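攒一套双臂桌面机器人,我的预算表是怎么从一页变成四页的

先说结论吧,免得你们翻到最后骂我:钱花超了,但没有超得很离谱,而且超的那部分,大半是我自己第一版表格里压根没写进去的东西。

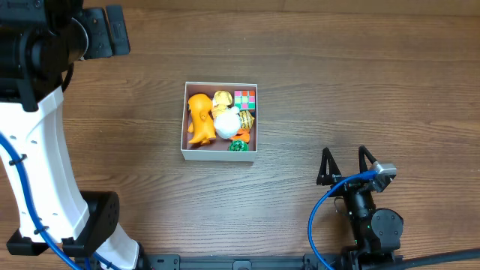 事情要从二月说起。那时候我手里有一笔批下来的经费,能用的时间不长,我又是那种看到新设备页面就走不动道的人,所以第一晚就把表拉出来了。第一版特别干净,一共就五行:机械臂两条、夹爪两个、电脑一台、相机几个、杂项。杂项那一栏我填了个很随意的数,心想螺丝、线、胶带能花几个钱嘛……(现在回头看这句话我都想顺着网线回去敲自己的头。)

后来表格越写越长,变成了四页。最近陆续有几个读者留言问我怎么做预算,正好我手上这个收拾玩具的任务已经跑起来了,每天就是看着它把小东西往盒子里放、再从盒子里拿出来,我坐在旁边有大把时间,干脆把这几个月的账从头理一遍。

一、先想清楚任务,再看参数

我一开始的做法是反着来的:先看中了一款臂,再想它能干什么。负载大的那款参数表真的好看啊,臂展也长,宣传视频里拎着一桶水转圈。我差点就下单了。

拦住我的是一件很小的事。我拿了张纸,把今年真正打算做的任务一条一条写下来,写完发现全是桌面上的活儿:把玩具收进盒子,从一堆东西里挑出指定的那个,叠块布,开关个小抽屉。没有一样东西重过一个苹果。那我买大负载干嘛呢?它贵,它沉,底座要重新做,出了问题砸到桌子上还心疼桌子。

所以我现在给人的建议都是,先写任务单,写得越土越好。“把毛茸茸的球从魔方旁边拿出来”就比“通用抓取”有用一百倍,因为你一写到毛茸茸,马上就会想到夹爪的指头要多宽、指尖要不要贴软垫、相机看白色的东西会不会过曝。这些问题每一个背后都是钱。

二、臂:新的、二手的、还有拆机的

机械臂这块我问了三条路子。

第一条是Futex,新机,带一年保修,交货期写得清清楚楚。价格嘛,看完先去倒了杯水。不过他们的报价单有一点我很喜欢,就是把线缆、电源、底座转接板全部单列出来,你能看见每一样东西多少钱,砍哪一样心里有数。

第二条是从Rikthorpe那边收的一批展示机,说是只在展台上动过,价格大概是新机的六成多。我很心动,真的很心动,聊了好几个晚上。最后没买,卡在关节的使用时长没有记录。展台上动过,到底是动了一个下午还是动了一整年?对方也说不上来。减速器这东西,磨损了外观一点看不出来,等你标定怎么都标不准的时候才知道,那时候已经过了能退的日子了。

第三条是自己买电机、打印外壳、自己组。这条路我年轻五岁肯定走了!省钱,好玩,还能发一堆帖子。可是我把组装和调试的时间按小时折了一下钱,发现一点也没省。而且经费有期限,我不能拿两个月去跟一个关节的零位较劲。

最后两条臂都买了新的。这里有个小经验:两条一定要一起买,同一批次。我见过隔了半年补第二条的,固件版本不一样,连外壳上的安装孔都挪了地方,左右手各一套配置文件,看着都累。

三、夹爪是消耗品,请你把它当消耗品写进表里

这条我要加重语气。夹爪本体能用很久,指头不行。指头会磨,会歪,指尖的垫子会脏会掉。桌面任务又特别容易往桌面上怼,程序少减一毫米,指头就去亲桌子了。

我第一版预算里,指头的备件是零。零!后来补了20个指尖垫和几副备用指头,单价不高,可是单独下单的运费加在一起,比东西本身还让人生气。所以凡是会磨损的,第一次下单就一起买够半年的量,省下的运费够吃顿好的。

还有选指头形状的问题。我试过两种,一种是整块实心的,结实,但是盒子一满它就伸不进去,会把旁边的东西一起拱走。另一种细一些、中间镂空的,伸进缝里方便得多,相机也不容易被挡。如果你的任务跟我一样是往小盒子里收拾东西,我会选细的,哪怕它没那么耐造。

四、桌子和架子,比你想的贵

我知道你们想说什么,桌子能有多贵。我当时也这么想的,拿了张现成的旧桌子,臂一装上去,动作快一点桌子就跟着晃,相机画面抖得像在坐拖拉机。

换桌子。换完桌子要固定底座。固定底座要型材,型材要按尺寸切,切完要角件、要螺母、要端盖,螺母还分好几种槽宽,我买错了一包(槽宽差了一档,塞不进去,到现在还在抽屉里,谁要谁来拿)。这一整套下来,占到我总预算的比例,比相机还高。

所以表格里请单独开一页叫“结构件”。我的那一页现在有97个条目,当然很多是几毛钱一颗的螺丝,可是你不写它,它就会在某天晚上十点让你干不下去活,然后你加钱叫同城送。

型材这块我最后是找Droltmont做的,他们可以按图切好、打好孔、编好号寄过来。比自己买整根回来锯要贵一截,但是我不用锯,我家人也不用听我锯。这笔钱花得最痛快。

五、线!线!线!

如果这篇只能留一段,我希望留这一段。

机械臂是会动的,线是跟着动的,会动的线和不会动的线根本就是两种东西,价格也是两种价格。普通线便宜,弯来弯去几个月里面就断了,而且断得若有若无,一会儿通一会儿不通,你会先怀疑代码,再怀疑驱动,再怀疑自己,最后才怀疑线。我在这上面丢过整整三天。

现在我的做法是这样的:

凡是跟着关节走的,全部买柔性线,不省。
长度按臂伸到最远的姿态量,再留一个弯的余量。
每种接头至少多备一根,放在写了名字的袋子里。
线夹多买,往贵了买,便宜的线夹会松,松了线就会去缠夹爪。

长度这个事情特别容易算错。臂缩着的时候量,怎么量都够,一伸出去就绷紧了。可是留太长也麻烦,手腕一转,多出来的那段就晃来晃去,跑到相机前面去,数据里全是它。我第一次就是留太长了,后来重新固定了一遍。

六、测试用的东西,不要小气也不要讲究

玩具、盒子、杂物,这些东西在预算里几乎不要钱,可是它们对结果的影响大得吓人。我原来想买一套很规整的标准件,方的圆的各种尺寸,配好颜色,看着特别专业。价格也特别专业。

后来我去Chaiyaporn逛了一趟(卖小玩意儿的铺子,什么都有,进去就出不来),拿了一小筐。挑的时候原则就一个,互相之间要尽量不一样:有硬的有软的,有滑的有毛的,有规规矩矩带棱角的,也有拎哪儿都不对劲的。恐龙、魔方、一个白色的毛绒球、一只黄黑条纹的小东西,还有些我也叫不出名字的。加起来还没有一根柔性线贵。

毛绒球是我的心头好,也是我的心头恨。它软,捏多紧都行,照理说最容易,可是深度相机看它的边缘总是糊的,抓取点算出来飘来飘去。恐龙呢,表面光溜溜的,反光,头和尾巴又不一样粗,抓在哪里都有它的道理。魔方反倒最省心,棱是棱角是角,就是歪着靠在盒子边上的时候,指头插不进去。

盒子我用的是普通的白色纸盒,用坏了就换。纸盒有个好处,臂撞上去它自己会让开,不会把指头顶歪。坏处是它真的会让开……推着推着位置就变了,每一轮开始都得重新摆。有人建议我把盒子粘在桌上,我没粘,我就是想看看位置变了以后程序还认不认得。

七、时间也是要做预算的

钱的表格之外,我后来又做了一张时间表,把每样东西的下单日、预计到货日、真正到货日写在一起。看了这张表才明白自己最该早订的是什么。臂的交货期虽然长,可是人家说到就到。拖后腿的是转接板,就一块打了孔的小铁片,因为是定做的,图纸来回改了两遍,硬是让两条臂在箱子里多躺了好些天。

所以第二条经验:定做的东西先画图,先下单,哪怕别的还没定下来。标准件晚几天都没事,满大街都是。

还有调试的时间,请至少按你心里那个数翻一倍。我心里想的是一周,装好、通电、标定、开跑,多么美好。光是让两条臂在同一个坐标系里说同一种话,就把这一周吃完了。

八、哪些钱我现在觉得可以不花

说了这么多要花的,也说说可以省的,不然像个推销的。

电脑不用一步到位。我第一版里电脑那一行写得特别豪华,后来降了两档,采数据完全够,训练的时候另外租机器就好。省下来的钱刚好填了结构件那一页的坑。

相机不用买最高分辨率的。桌面就这么大,分辨率太高,存储先受不了,传输也卡。我宁可要一个安装牢靠、曝光能手动锁住的。

急停按钮不能省,这个别问,买,装在手边够得着的地方。

各种漂亮的外罩、灯带、机箱,先别买。等跑顺了,你自然知道哪里需要一个罩子。

延保这个我犹豫了很久,最后没有买,把那笔钱留在了备件里。这是我的选择,不一定对,如果你那里有好几个人轮着用一套设备,可能买了睡得踏实些。

九、如果重来一遍,表格的顺序

我会先写任务单,再写测试物品,再定夹爪,夹爪定了再看臂,臂定了画结构件,结构件画完量线,最后才是电脑。和我当初那五行刚好差不多倒过来。每一页最底下留一行空白,写上“忘了什么”,先填一个数进去,将来总要用掉的,我那几页的空白行现在全都用完了。

另外有个小习惯也推荐一下:每收到一样东西,把发票上的名字和你平时叫它的名字写在同一行。发票上写的都是一串型号,过两个月报账的时候,你对着“连接组件A”会想不起来那到底是什么,我就为了一个“连接组件”翻遍了三个箱子。

表格模板有人要的话我整理一下再放上来,里面现在有些备注是骂人的,得先删掉。下一篇打算写标定,也可能先写线怎么走,看大家想看哪个,留言里说一声,我这边先去把盒子摆正,它又被推歪了。

2023年5月5日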